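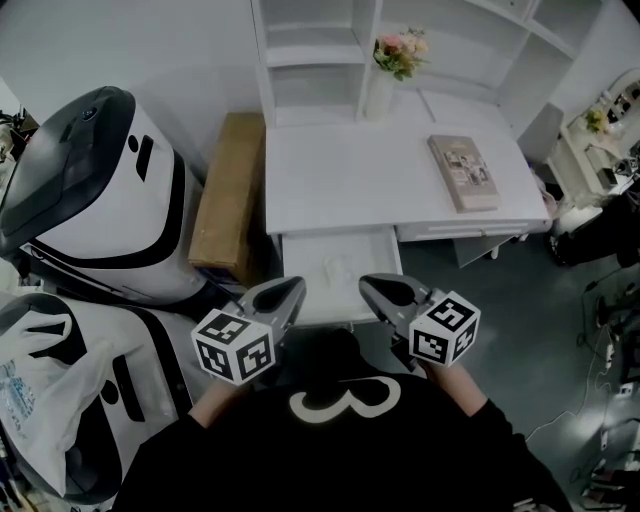 Frans and list,

The right-hand tracking dropout we have been chasing since March happened again at Edham, and I now have enough to report it properly. The short version is that the pose of the right gripper freezes for up to 300 ms, then jumps to catch up, and the recorder does not flag it. It shows up mostly in the drawer task, the one at the white desk with both grippers pointing into the open drawer. The marker cubes sit just behind the jaws, so when the jaws go down into the drawer the cubes come close to the drawer front, and I think the lower faces get hidden at that point. The tabletop tasks are almost clean.

On October 7, 2018, Frans Geerts wrote:

> Wafula, before you go any further with the cubes, please rule out
> the clock. We had the same thing at Gadthorpe with the old Guser
> build and it was the camera timestamps drifting against the jaw
> encoder. Everything looked like lost markers until we plotted it.
> Also, was anything replayed on an arm from the bad files? If so I
> want to know before anybody runs another one.
>
> Frans

Clock first. I plotted camera time against encoder time for the whole set, nearly 2,000 recordings. The offset is flat. There is a small step at the start of each file, which I believe is the encoder waking up, but nothing in the middle where the freezes are. So I don't think we have the Gadthorpe problem. I can send the plots to anyone who wants them, they are too big for the list.

As for replay, yes, and that is the reason I am writing to everyone. We ran one of the affected files on the arm at Prothero before I had looked at it. The arm held still over the drawer, then made the whole missing move in one go and drove the right jaw into the drawer front. The force limit tripped but later than it should have. One finger is bent and the drawer runner came off its track. No one was inside the fence. The operator hit the stop, though by then the arm had already halted.

Two things went wrong there and I would like to keep them apart. The first is the freeze itself. When the detector loses every face of a cube, Guser repeats the last good pose and still marks it valid. It should mark it as lost. The second is that our replay script has no check on the distance between one pose and the next. It will send any jump to the arm as long as the end point is reachable. The second one worries me more, as it would do the same with any bad file — not only these.

What I have done so far:

Replay is turned off at Prothero and Edham. Please leave it off.
The affected files are moved to a folder called hold. Don't train on them.
The script now refuses any file with a step over the speed limit. Not tested on the arm yet.

What I have not done is fix the detector. I tried lowering the detection threshold and got false poses, so I put it back. Raising the cube on a longer bracket would probably help, but it changes the weight in the hand and we would have to calibrate both sides again. Frans, did you ever try a longer bracket at Gadthorpe, and if so do you still have the drawing?

If you have copied drawer recordings from the shared disk since March, check them for repeated poses on the right side before you use them. I looked at the left side too and found 2 files with the same fault, both short.

Wafula Athumani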